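Visit report: two-arm cell demonstration, Varov works, Gretania
Fri 31 July

Purpose of the visit was to see whether the two-arm bench cell belongs in next year's equipment plan, and at what cost. Two suppliers are on the shortlist, Varov and Nørgaard. Only Varov had a unit we could stand next to.

The tour started in the assembly hall, where cells are built in batches of three. Lead time from order is 19 weeks. Varov would hold the present price until October, after which the new list applies.

Quoted figures, before tax: 2,804 for the enclosure and worktop, almost 4,000 for installation and first-year service. The arms are priced separately and the quotation will follow by post. Spare gripper fingers are treated as consumables and need their own budget line – this was missing from our draft.

Points raised on the floor:

Power and air. The cell runs from a single-phase supply. No compressed air is needed with the electric grippers.

Floor space. Allow clearance on the open side for servicing. Our bay at Flovuna is tight, and the storage racking would have to move.

Mounting. Both arms share one aluminium rail along the edge of the worktop. Varov says the spacing can be altered on site, but each change means a recalibration, charged at the day rate after the first year.

Storage. Baskets are fixed to the walls inside the enclosure. They are an extra on the quotation and could be bought locally for less.
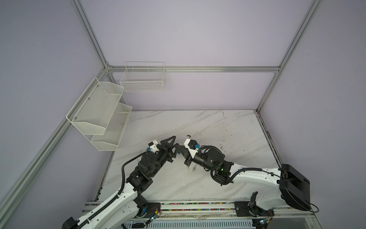 Both grippers over the marble worktop, with the wall baskets behind.

Worktop material was discussed at length. Marble is heavy and would need a floor loading check at Flovuna. A laminated board is offered as the cheaper choice, and we asked for both to be priced.

Still open: training days, the cost of a second set of cables, and whether Nørgaard can arrange a demonstration before the October price change. The budget request stays in draft until the arm quotation arrives.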